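Snack box for guests, how do you stop it turning into a junk drawer?
Started by tablecloth_ro

tablecloth_ro
Okay so I keep an open box of individually wrapped snacks on the round table for whoever comes by. Crackers, little candies, those puffy yellow bags my nephews fight over. Great idea in June when I started it. Now it's a mess every single time I look. The crackers are crushed at the bottom, the candies slide under everything, and people dig through it like it's a raffle. How do you all keep yours looking nice? I don't want to buy a whole organizer system, I like my box!

pantrymoth_no
Small stuff in a separate bowl. Done.

Inard
Agree with moth about the candy. But also you're probably overfilling. If I can't see the bottom of mine in at least one spot I know I've put too much in.

tablecloth_ro
I am absolutely overfilling, guilty. The thing is I buy the big assortment bags and then there's nowhere for the rest to go. My shelf drawers are full of paper and chargers and who knows what.

Manuela Leone
Then the drawers are your problem, not the box! Empty one drawer, make it the snack backstock, and only put out what fits standing up. I did this two years ago and I refill maybe every couple of weeks. The kids know the drawer is off limits (they go in it anyway, but less).

Ostik
Gonna disagree with everybody. A snack box is supposed to be rummaged in. My grandmother had a cookie tin with everything thrown in together and digging for the good one was half the fun. If you line it all up in rows people feel weird taking one because they'd spoil it.

Inard
Ostik my mother-in-law left a bar in there with one bite out of it and rolled the wrapper shut. Rummaging has a cost.

Ostik
lol okay that is a crime

shinbone44
How tall is the box? Mine was too deep, everything sank. I folded a dish towel in the bottom and it raised it all up. Looks fuller with half the snacks too.

tablecloth_ro
Ooh, the towel is smart. It's not super deep but the bags do flop over. I took everybody's advice and started sorting this afternoon. Puffy bags go in first, one at each end like bookends, and then crackers in between so they're held up and don't get squashed. Everything else got dumped on the tablecloth while I decide.

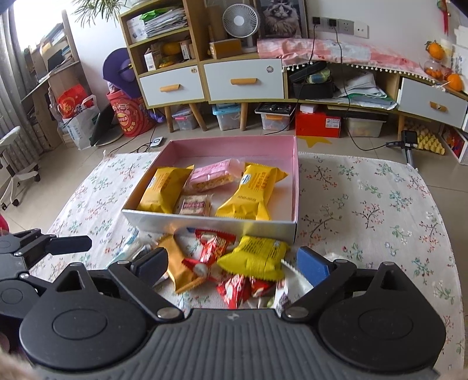

The red and white candies are getting their own dish, moth wins that one. I'm still torn on the cracker bars. They'd fit if I stood them on end, but then they're taller than everything else and it bugs me. And Manuela, I haven't touched the drawers yet, don't yell at me.

Manuela Leone
Not yelling. One drawer. Ten minutes.

pantrymoth_no
Lay the bars flat along the front.

Ostik
Put it all back in and shake it.

shinbone44
Bars flat, towel underneath. And check the dates while you've got it all out, I found crackers in mine from a party I'd completely forgotten.

tablecloth_ro
Oh no. Okay, checking dates now, back later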